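Updated 2021-02-09. Rewrote the middle bit, the old version had the tap before the benchtop and people kept re-wiping.

# Resetting a small bathroom vanity, fast

For the guest places on the Dadgate run but works at home too. Small vanity, one basin, one tap, not much bench. If it takes you longer than 9 minutes something's gone wrong (usually hair).

## What you need

- two microfibre cloths, one damp one dry
- old toothbrush for the drain ring. Mark it. Big black X on the handle
- Clinach basin cream, or bicarb and a bit of water
- Prudent stone spray for marble. NOT vinegar. Not lemon either
- small bin bag

No vinegar on marble, saying it twice. It etches. You get dull rings you can't wipe off and then you're paying for a re-polish.

## 1. Clear the bench

Everything off. Mug, toothpaste, vase, soap, whatever's collected there. Put it on the floor on a towel or on the shelf if there's room. Don't shuffle things from one end to the other and wipe round them, you'll leave a tidemark and you'll see it from the door.

Tip out the toothbrush mug first. There's always a puddle in the bottom. Rinse, upside down on the towel, leave it.

## 2. Basin

Squared-off basins hold gunk in the corners. Go round the corners before the flat part.

- rinse, warm
- blob of cream the size of a ten cent piece
- corners, walls, then the bottom
- toothbrush round the drain ring
- rinse till it squeaks

Dried toothpaste: wet cloth sat on it for a couple of minutes. Don't scrape with a knife. Somebody will suggest it.

## 3. Benchtop

Spray the cloth, not the stone. Back to front, one direction. Dry it straight away with the second cloth, particulary behind the tap where water sits.

## 4. Tap

Black taps show everything. Damp cloth, then dry cloth, done. No cream, it's gritty and takes the matte finish off in patches. Ours are Egilsson and the care card says soap and water only, so soap and water only.

Run the dry cloth right down to the base. That's where the white crust starts.

## 5. Put things back

Same spots every time, so whoever does the next clean isn't guessing.

- mug: left end of the bench, handle pointing left
- toothbrush in the mug, head up
- vase: back edge, just left of the tap
- toothpaste: front edge, lying along the basin 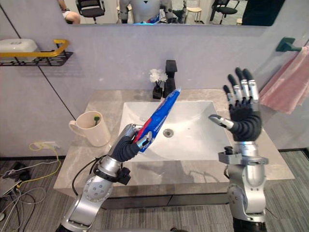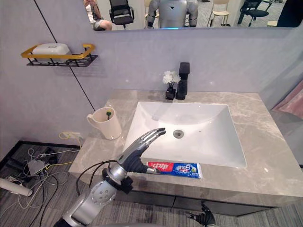
*Mug on the left, flowers left of the tap. Toothpaste along the front edge in the second one.*

Toothpaste notes. Cap on tight. Wipe the neck of the tube before it goes down or it'll glue itself to the stone. If it's more than half gone, flatten from the crimped end and push it all up to the cap. Lay it flat, don't stand it in the mug with the brush. Falls over, takes the mug with it. Chipped mug, ask me how I know.

Flowers: if they're fake they still need doing. Hair dryer on cool, or a soft paintbrush. Once a month is plenty. Real ones, change the water every second day and wipe under the vase, it leaves a ring.

## 6. Front and towels

Wipe the drawer fronts, top edge first. Drips run down and dry there and on dark grey they look like chalk. Quick go along the seam between the drawers with a corner of the cloth.

Towel on the rail, folded in thirds, edges in. Bin bag out. Mirror last, dry cloth only unless it's been splattered.

## If it still looks grubby

**Grey film on the marble** - too much spray. Plain water, dry it off, look again.

**Ring round the drain** - bicarb paste, 8 minutes, toothbrush. Do it twice before you go for anything stronger.

**White spots on the tap** - hard water. Warm soapy cloth wrapped round it while you do the towels. They mostly lift.

**Smell** - pull the plug up and have a look underneath. Sorry in advance.

Stone gets resealed every June. Ten minute water test before that: few drops on the bench, if it goes dark underneath it needs doing, if it beads leave it alone. Will write up the sealing seperately, need to find which sealer we used last time.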